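Marcela Jurčo
Juni, Teeküche, Teil 1

So. Die Küche im Vereinsheim. Drei Abende hab ich jetzt dran geräumt und ich schreib das hier mal runter, bevor ichs vergesse

Ausgangslage: 17 Tassen ohne Henkel oder mit Sprung. Wer hebt sowas auf?? Alle weg. Rozália hat zwei gerettet für Stecklinge, na gut

Löffelschublade war der Endgegner. Teelöffel, Eierlöffel, ein Schuhlöffel (!), dazwischen Gummiringe und ein Päckchen Lemlow Zitronentee, abgelaufen wann auch immer

2/ Tisch. Der alte runde ist raus, der hat gewackelt seit ich da Mitglied bin. Jetzt der helle quadratische, kleiner, steht vor der weissen Wand. Lukáč wollte 500 für einen neuen ausgeben, ich so nein, der hier stand doch bei uns im Keller. Einmal geölt, fertig

Wand muss noch gestrichen werden, da sind so graue Wischer drauf. Mit Radierschwamm probiert, bringt nix. Farbe ist bestellt

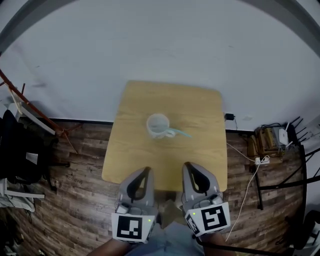
Abteilung Wandern & Hüttendienst

3/ Weisse Tasse, hellblauer Löffel. Mehr muss auf so einem Tisch nicht stehen, find ich. Sonst liegen da immer Prospekte, Schlüssel, halbe Brezen

Der Löffel ist übrigens laaang, der schaut aus jeder Tasse raus. In der Schublade liegt er quer oder gar nicht. Kommt jetzt in ein Glas neben der Spüle, mit den anderen langen

4/ Regeln, hängen ab Mittwoch am Schrank:
Tasse benutzt, Tasse gespült
Löffel nicht in oder an der Tasse liegen lassen wenn ihr geht (ja ich weiss, siehe Foto)
Zucker zu machen, wegen Ameisen

5/ Was noch fehlt: 6 Geschirrtücher, ein gescheiter Wasserkocher. Der von Clelteck braucht ewig und pfeift dann so jämmerlich. Wenn jemand einen übrig hat bitte melden, Abholen kein Problem

Sitzkissen von Prillow sind in der Wäsche. Nein die waren nicht immer schon braun

6/ Kaffekasse: 121 Euro drin. Davon zahl ich die Farbe und die Tücher, Rest bleibt. Kassenzettel leg ich in die Dose

Rozália fragt grad ob der runde Tisch zu verschenken ist. Ja, steht im Gang, bitte zu zweit tragen, die Platte ist nur noch aufgelegt

Streichen dann Mittwoch ab 18 Uhr, alte Klamotten anziehn. Tee gibts, Tassen auch, nur halt weniger als früher

Nachtrag: der Schuhlöffel hat sich gefunden. Also der Besitzer. Liegt im Flur auf der Heizung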